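How a Cartoon Learns to Move

I love movies so much that I sometimes watch the same one three times in a week. My favorites are the ones made from drawings, or clay, or shapes inside a computer. So let me tell you how those things get moving, even though they never really move at all!

Grab a pad of sticky notes. Draw a ball at the bottom of the last page. On the page in front of it, draw the ball a tiny bit higher. Keep going, then flip the pages with your thumb. Boing! Your ball jumps. Your eyes saw a stack of still pictures, and your brain joined them up — it does that all by itself, and it's very hard to make it stop.

A movie usually shows 24 pictures every second. That's a lot of drawing. When I was starting out I made a short film called Plodik, which is about a snail who wants to be a mail carrier. It needed 495 drawings, and my hand was sore for most of August. The whole thing is shorter than a song!

Lots of animators cheat a little (I sure do). They draw one picture and show it twice in a row, so they only need half as many. Most people watching can't tell.

Computers help too. An animator builds a character once, like a puppet, and picks a few important poses. The computer fills in the poses between. Then the animator goes back and fixes the bits that look stiff, and that part can take days.

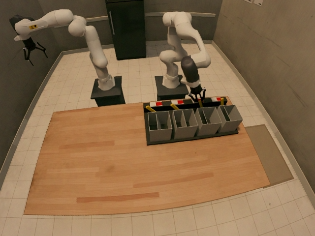 Simin Zamani wrote to me that her class tried the sticky note trick and the ball looked like it was floating. They had spaced every drawing the same distance apart, she said, and was there a way to make it look heavy?

There is! Put the drawings close together near the top of the jump, where a real ball slows down, and farther apart near the floor, where it's fast. Then squash the ball flat on the one page where it lands. Try it with a snail next.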